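The Ferry Clock

Tuesday, July 3, 2018
By the Delo fiction desk

The clock at the Runditz landing had been seven minutes slow for as long as anyone on the river could remember, and the ferry ran by it. People who came from the city missed nothing by this. They arrived early by their own watches and stood on the planks with their bags, looking across at Tratiro, where the lamps were already lit.

The ferryman lived in two rooms over the ticket office. He was sixty-one. He had taken the job from his father, along with the coat and the key to the clock case, and he wound the clock every evening after the last crossing. It took twelve turns. He had never touched the hands.

In May a letter came from the company. It said that a bridge would open at Ortner before the winter and that the ferry would stop on the same day. It thanked him for his service. There was a form with it, and a stamped envelope. He read the letter at the table, then read it again on the stairs, where the light was better, and put it in the drawer with the spare fuses.

He told his sister on Sunday. She lived on the Tratiro side, in the last house before the orchard, and he rowed over to eat with her in his own boat because he didn't like to run the ferry for himself.

"They'll give you something," she said.

"Three hundred a month."

"And the rooms?"

"The rooms go with the ticket office."

She cut more bread. Her back bedroom had been empty since her son went to work on the coast, and both of them knew that, but she waited until the plates were washed to bring it up. He said he would think about it. She said the mattress was good and the window faced the water.

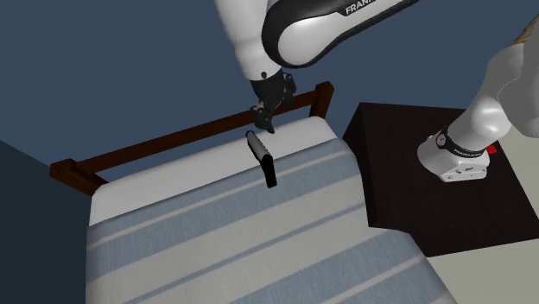 Why had he never set the clock right?

His father had told him once that the first ferryman set it slow for a woman who was always late, and he had not wanted to be the one to leave her behind.

He didn't know if the story was so. His father had told a lot of stories, most of them in the winter when the river was iced at the edges and there were no passengers. In one of them the ferry had carried 400 sheep in a single day. In another a man had walked across from Tratiro on the bottom, holding a stone.

The summer was a dry one. The sandbar below the landing came up and the children stood on it. On Saturdays the ferry was full, more than it had been in years, with people who wanted to ride it before it was gone. They took pictures of the clock. One man offered to buy it, and when the ferryman said it belonged to the company, the man wrote down the address.

In the fall the bridge was finished. From the landing he could see the near end of it, past the bend, and at night a row of yellow lights. The last crossing had nine passengers and a dog. He took their tickets, though he'd been told he could let them ride free, and tied up on the Runditz side at six by the clock.

Then he went up and got his suitcase. It had been packed since the morning. He opened the clock case, put the key in and gave it the twelve turns. He stood there a while with the glass door open – it needed cleaning, and he cleaned it with his sleeve.

He left the hands where they were. He locked the case, put the key in his coat and carried the suitcase down to the rowboat.

His sister had left the porch lamp on. He could see it from the middle of the river, low down and to the left of the orchard. The current was slow, and he let the boat drift a little before he pulled for it.

More recent stories
The Salt Shed
366 Days
A Room in Ortner
What the Well Digger Heard

Contact | Back to top
Copyright 2018 Delo. All rights reserved.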